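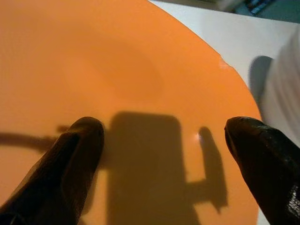
The orange plate. Questions about it begin at number 2.

Tokau Shared Kitchen: Frequently Asked Questions About the Crockery

1. Can I use anything on the open tables?
Yes. Plates, bowls, cups and cutlery that live out in the open are communal. Anything with masking tape and a name on it belongs to that name, and the name will come looking.

2. What is the orange plate for?
Food. It has a shallow dip in the middle, so it copes with a modest amount of sauce, and a raised rim that discourages peas. Abhishek Uniyal maintains it is a serving plate and everyone else eats toast off it. Both parties are within the rules.

3. Is it microwave safe?
We don't know. There was a sticker on the bottom once and it came off in the wash. Use a white bowl for reheating and transfer afterwards if the colour matters to you.

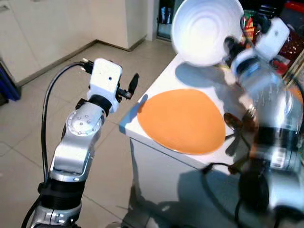 4. Why can't I stack bowls on top of the plates?
Because the stack leans, and we have swept up the results before. Bowls go inside bowls, plates go on plates, and please keep both a hand's width back from the edge of the table. Kwaku Bawa has measured this with his own hand, which is enormous, so treat it as a generous standard.

5. I chipped something. Whom do I tell?
Sarla Thakur, or the notebook by the kettle. There's no fine. Chipped bowls go to the balcony, where they hold succulents in varying states of health. Please don't turn the chip to the wall and put the bowl back. We've all tried it.

6. How many pieces can I take to my desk?
Up to 3, and they come back by 6 in the evening. Mugs found under desks in March were returned to the kitchen after a long soak and a short discussion.
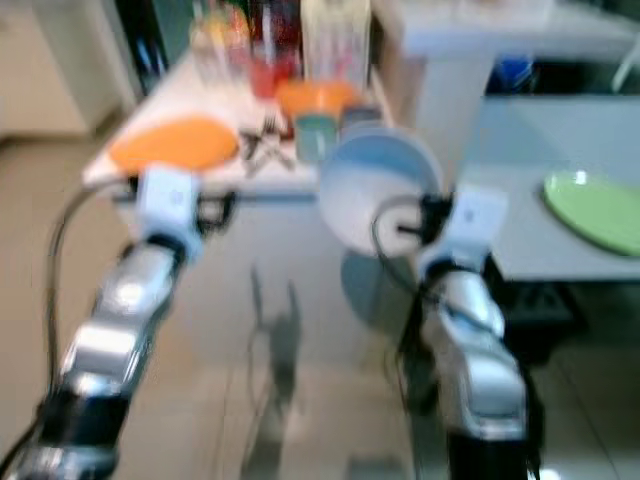

7. Does everything have to match?
It would be a bit late for that. Orange, teal, pale blue, light green: the collection was built from donations and one optimistic trip to the op shop. If you're laying a table for visitors, mix the colours on purpose and it looks like a decision.

8. Where do the forks and tongs go?
In the cutlery tub, handles up. A heap on the table is fine while you're cooking, but whoever finishes last puts it away — and yes, that includes you if you only came in for a biscuit.

9. What can I keep in the clear containers?
Dry goods, labelled with what they are and when you filled them. "Flour?" isn't a label. Azra Kneževič decanted something under that name and her pancakes were memorable.

10. Can I donate my old dinner set?
Ask first. We have room for bowls and cups. We don't have room for a gravy boat, however much your aunt loved it.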